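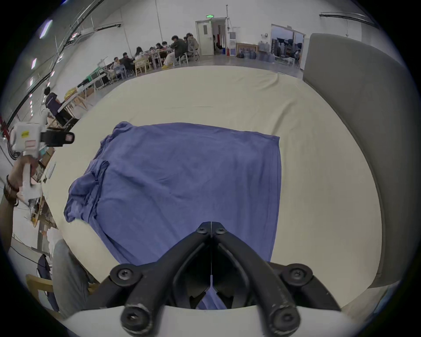 Maddocks to hold back spending on laundry folding robots

Kesbridge, December. Maddocks, the linen and workwear hire firm, will not place an order for folding robots in the coming budget year. It will pay for a small trial instead and has published the terms it expects any supplier to meet before a purchase is discussed.

The decision follows a review of quotes by Meirion Parri, who runs equipment planning at the firm's Kesbridge laundry. Several of the quotes gave a price for the arm and left out nearly everything else.

"We were shown a lot of films of towels," said Mr Parri. "Towels are square. We hire out T-shirts, tunics and overalls, and they come out of the dryer in a heap with one sleeve inside out. I asked each supplier for a full shift on our own garments, filmed without cuts. I am still waiting for most of them."

The trial will be run with Fotness, a small automation company. Its staff will record people handling garments with hand-held grippers, and those recordings will be used to train the folding software. Maddocks has agreed to pay for 240 hours of recording and for one test cell, on hire, for 30 working days. There is no commitment to buy at the end of it.

The test load is 1,000 mixed garments, taken from ordinary stock and not sorted beforehand. A garment counts as folded only if a packer would send it out without touching it again. Anything a member of staff has to straighten, pick up or turn the right way round counts as a failure, and the minutes spent doing so are added to the running cost.

Maddocks has also set out what a quote must include:

Spare gripper fingers and other wearing parts for three years
Floor space, guarding and any changes to tables or lighting
The cost of teaching the system a new garment, and who does the work
Call-out times on a Saturday, when the laundry is at its busiest
The price of taking the equipment away again

Emil Imhof of Fotness said the company accepted the terms, though it had argued for a gentler test. "Soft cloth is hard for a machine. It creases differently every time you put it down. We think we can do well on shirts and we have said plainly that we are less sure about overalls. I would sooner have that written down now than argued over later."

Maddocks employs 126 people at Kesbridge. No posts have been removed from next year's budget on the strength of the trial, and Mr Parri said he would not support doing so on a supplier's forecast.

"The payback figures we were given all assumed the machine never stops," he said. "I have never owned a machine like that."

A second site, Flunau, has asked to be included and has been told to wait for the results. These will be shared with staff first, including the failure count for each type of garment.

Suppliers wishing to see the full terms should write to the planning office at Maddocks, Kesbridge, marking the envelope "Folding trial".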